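Toast sweat

Toast sweat is an everyday name for the moisture that gathers under a slice of toast when it is laid flat on a cool plate. The term is used mostly in home cooking columns and has no agreed technical meaning.

Explanation

Bread leaving a toaster still holds a fair amount of water in its crumb. Some of it escapes as steam, and steam caught between the slice and a cooler surface turns back into droplets, which soften the crust. This much is ordinary kitchen physics and is not in dispute. How much it matters to the person eating the toast is another question.

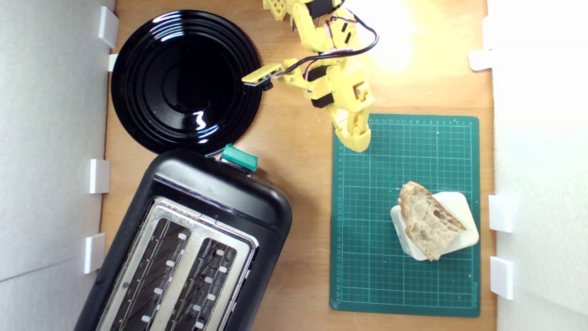
Claims and criticism

The best-known advice is to warm the plate first. Food writer Ilango Alva recommended 15 minutes in a low oven in his booklet The Flustmont Breakfast, and said the toast stayed crisp "to the last bite". He gave no measurements. Readers have also pointed out that few people will heat an oven for a quarter of an hour to protect two slices of bread.

The toast rack is the older answer. It lets steam out on both sides, but the slices cool faster, and butter then spreads badly. Supporters of the rack tend to skip over this.

Kitchenware maker Trulus has claimed that its ridged Sorneck plate cuts sogginess by 70 per cent. The figure comes from a tasting panel of 32 people, all of whom knew which plate they were using, and sogginess was never defined. The company has not released the results -- only the percentage.

Colour and glaze

Some sources say dark plates cause less sweating. No evidence is offered, and the colour of a plate says little about its temperature. Thickness and material are more likely to count.

See also

Toast rack
Condensation
Staling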